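Projects > Workshop Builds > Ekelthorpe > Two-arm table

Two-Arm Sorting Table: Project Report
Lleucu Prothero and Dilwyn Ruddock

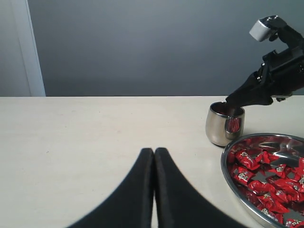
Fig. 1. Right arm with its gripper tip in the steel cup, tray of red-wrapped sweets in front. View from the left wrist.

Aim

We wanted two small arms to work on one table and move wrapped sweets between a tray and a cup without hitting each other. The build was done in the shared workshop at Ekelthorpe, on Friday evenings, with Angharad Powell as our supervisor.

Build

Both arms are clamped to the same bench and run from one power supply. The brackets were printed at the workshop. Our first set cracked at the shoulder, so we printed them again with thicker walls. Parts came to £1190, most of it for motors.

Each wrist has a small camera. The left one sits so close to its own gripper that the closed fingers cover a good part of the lower picture. We tried moving it back, but then the cable caught on the elbow.

Problems

Polished steel was harder than we expected. The side of the cup picks up the red of the wrappers, and our colour filter marked that patch as a sweet. Prys Samuel suggested masking the cup once its rim had been found — this took an evening to write and we kept it.

Results

We ran 51 trials with the final brackets. Failures were mostly wrappers caught by one twisted end, which slipped at the rim. The arms touched 2 times, both before we slowed the elbow joints.

Still to do

Tidy the cable run, and repeat the trials with a matt cup.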